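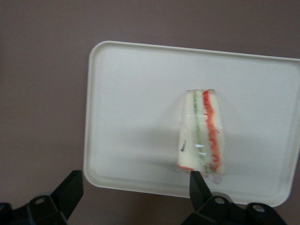
Stumwood Lunch Cooler, 8 quart
Item 956

Two hard ice packs included. Shoulder strap sold separately (item 739).

We've carried a lot of lunch coolers over the years, and this is the one that keeps going home with our own staff. It's small enough to ride on a truck seat and deep enough for a sandwich, a piece of fruit, a couple of cans and whatever you grabbed on the way out the door. The lid swings to either side, so lefties, rejoice! You can also pop it off completely when you want to wash it.

What we love most is the latch. It's one wide lever on the front and you can work it with gloves on. The old Stumwood had two little side clips that got brittle in cold weather, and we replaced a pile of them every winter. The new latch was rated by the maker for 2,000 open-and-close cycles and the one on our shop cooler must be well past that by now - it still snaps shut with a good loud click.

Inside there's a lift-out shelf that sits about halfway down. Put the ice packs under it and the soft stuff on top. Bread stays dry that way, and tomatoes don't get squashed. If you'd rather carry a tall thermos, take the shelf out and stand it up in the corner. The Jumano soup jar fits with the lid closed, but the large Jumano bottle does not, so please check the height of yours before you order.

How cold does it stay? Packed at 6 in the morning with both packs frozen solid, ours is still properly chilled at lunch, even in August with the cooler parked in the shade of a tailgate. By late afternoon the packs are slush. Chill the cooler overnight with the lid open and you'll do better still.

Colors: moss, brick and slate. Moss is back in stock in April.

Inside: 11 in. long, 7 in. wide, 8 in. deep
Weight empty: 3.5 lb
Shell: polyethylene, foam filled
Care: warm water and dish soap, no bleach on the gasket
Spare parts: latch, gasket, hinge pins, shelf

A note from Rocío Echeverri in our Skunisdale store: "I rub a tiny bit of food-grade silicone on the gasket twice a year and it seals like new. Don't use cooking oil, it goes sticky and you'll be picking crumbs out of it forever."

Need something bigger? The Salazar Day Cooler has the same style of lid and holds enough for a crew of four. It's a two-hand carry when it's full, though - try lifting one in the store first.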